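Durnuline Walking Project
Progress report for the Akinola Fund
23 Feb 2019
From: Ourania Tzanetos

Hello all, and thank you for being so patient while I got this together (the laptop died in November and took my first draft with it!). We're just past the halfway point of the grant, so this covers everything since the start.

How the walks are going

Really well! We've now had 93 people come out with us at least once, which is far more than I put in the application. Most of them heard through the surgery on Rakton Road, and a fair few have brought a sister or a neighbour along the second time. The slow group has turned out to be the popular one. I'd planned it as a sort of extra and it's now full every week, so I've split it in two and trained up another leader.

The long route over Dondard Hill has been harder to fill. The stile at the top is a pain for anyone with a bad knee, and I've asked the council about a gate. No answer yet, but I'll keep on at them.

Money

We've spent a bit less than planned. First aid training came in cheaper than the quote, and the church hall let us have the kettle and the back room for nothing. I'd like to move £500 from the training line to the printing line, if you're happy with that, so we can do a proper folded map with all 7 routes on it. The photocopied ones fall to bits in the rain.

The town route

I've added a flat walk for people who don't fancy mud. It's all on paving, with big open stretches where you can walk side by side and natter, and it goes by the offices before turning back for tea. Pushchairs and sticks both manage it fine.
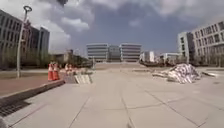 What's next

Two more leaders to train before the spring, then the map. I'm also hoping to try an early evening walk once it's lighter, with room for 30. Could you let me know about the £500 before I go back to the printer?

All the best,
Ourania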